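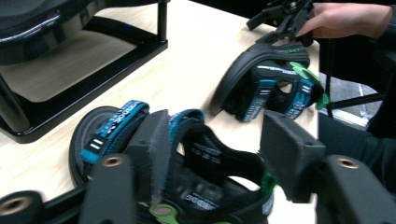
4. Setting up the scoreboard and game clock

Read all of section 4 before you plug anything in. Takes one person, two is easier. Do it before warmups, not during.

4.1 What you need at the table

Tandier control console
Power supply for the console (the one with the yellow tag)
Data cable, long one for Stenham gym, short one for the practice court
Two shot clock cables
Horn remote
Spare batteries for the remote
Paper scoresheet and pens - always, even when everything works

4.2 Powering up

1. Turn on the wall breaker for the scoreboard. At Stenham it's number 6, in the closet behind the home bench.
2. Wait for the board to finish its light test. All segments come on, then off.
3. Plug the data cable into the console first, then into the floor box.
4. Plug in console power. Screen says READY.
5. If it asks for a board code, enter 2852 and press ENTER. Practice court board is 3000.
6. Press and hold NEW GAME until it beeps twice.

CAUTION: Do not plug or unplug the data cable with the console on. Power off, then move the cable. A console was lost this way in January and the repair was not cheap.

Note: the floor box lid does not lock. Tape it down flat after the cable is in. Players run right past it.

4.3 Game settings

1. Press MENU, then 1 for basketball.
2. Choose QUARTERS or HALVES. Check with the officials, don't guess. The console remembers the last game and it may have been a youth game.
3. Set period length. Minutes, then seconds, then ENTER.
4. Set overtime length the same way.
5. Set timeouts for each team. Full and short are entered seperately.
6. Set the team foul number where the bonus light comes on.
7. Set auto horn to ON.
8. Press SAVE. If you skip this, it all goes back when the power drops.

Note: tenths of a second show only in the last minute of a period. Can't be changed from the console.

4.4 Shot clocks

Only for games that use them. Otherwise leave them off and skip to 4.5.

1. Run one cable to each basket unit. Ports are marked A and B. A is the end nearest the main doors.
2. Turn on both Brindov units. Switch is on the back, low down.
3. On the console press MENU, 88, ENTER. This links the shot clocks to the game clock.
4. Start the game clock. Both shot clocks should run.
5. Stop it. Both should stop.
6. Press RESET LONG, then RESET SHORT. Check both ends show the same number.

If one end is blank, check the cable at the basket end before anything else. If they show diferent numbers, turn both units off, wait for the displays to go dark, start again at step 2.

CAUTION: Keep cables behind the baseline padding. Never across the floor, not even for a scrimmage.

4.5 Check before tipoff

Run the clock for a few seconds, stop, reset
Add and take away a point, each team
Add and take away a foul, each team
Possession arrow both ways
Horn, manual - warn people first
Bonus light, both sides
Clear everything back to zero

Ask the lead official to look at the board and say OK. Then hands off until the toss.

4.6 If it goes wrong during a game

1. Tell the nearest official at the next dead ball. Don't wait for the quarter.
2. Write down clock time, score, fouls, possession, timeouts left. From the paper sheet.
3. Console off. Console on.
4. When it asks RESUME GAME? press YES.
5. Compare with what you wrote. Fix with EDIT, then ENTER.

Board still dead: use the table clock in the Maluleke bag and call out the time each minute, then every ten seconds at the end. Horn remote works without the console.

4.7 Packing up

Console off first, breaker last. Coil cables loose, no knots, no wrapping them round the console. Take the batteries out of the remote. Write any faults in the log with the date and the court.

Section 4 updated 21 May 2022, Tumelo Pillay. Old printed copies still say port A is the far end - wrong, throw them out.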